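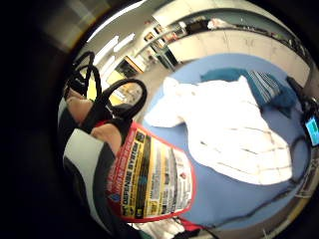 Gripping the package, glove on.

May 17, 2024

Rules day at Valthorpe, and I'm wiped out! Bindu Kaimal wants our table sheet down to 7 rules before Inano reads it, and my April draft was a monster (up to 136 lines, yikes).
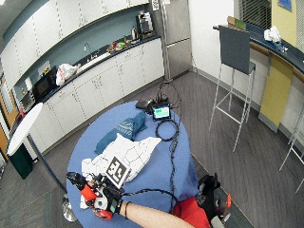 My favorite rule is still the marker one: it has to stay in view of the fixed camera the whole time – no turning the wrist under to be clever. Easy enough to write. Then you get a bunched-up teal cloth next to a white one with grid lines, and my wording about "one clear target" sounds pretty silly. I'm changing it to name the item first. 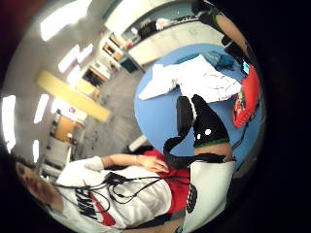
Cables

Brendan Ó Súilleabháin and I argued about this one all through lunch. He wants a fixed route for every cable, and I'd settle for a slack check before each take
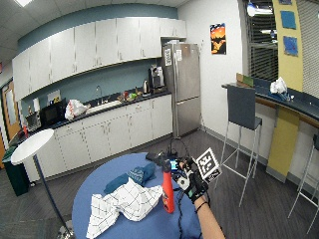 and a second one after any change of hands. Bindu sided with me, ha! He's still grumbling. I have to retype the whole sheet Monday and I want new pens.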